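Zadwood House tenants' meeting, October, 7.30pm

Here: Yasuo, Hui-mei, Ka-ming, Chun-yin and me (Kuo-hua, scribbling as usual). We started with the back room, as it's the bit everyone had opinions on!

Hui-mei wants the desk kept by the brick wall and I'm with her - it looks lovely there. Yasuo would swap it for a sofa. Four to one, sorry Yasuo.

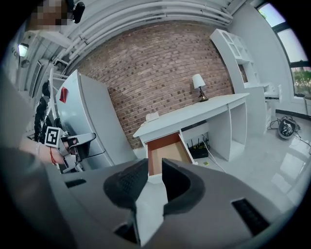
Back room: fridge, desk and lamp

The fridge stays too. Ka-ming will wipe it out before the Dernham lot come round, and Chun-yin is going through the desk drawer for the spare keys.

Money: we have £671 left, and a new rug would be £114. Agreed, but no colour picked yet (we ran out of tea).

Next meeting at Hui-mei's, same time.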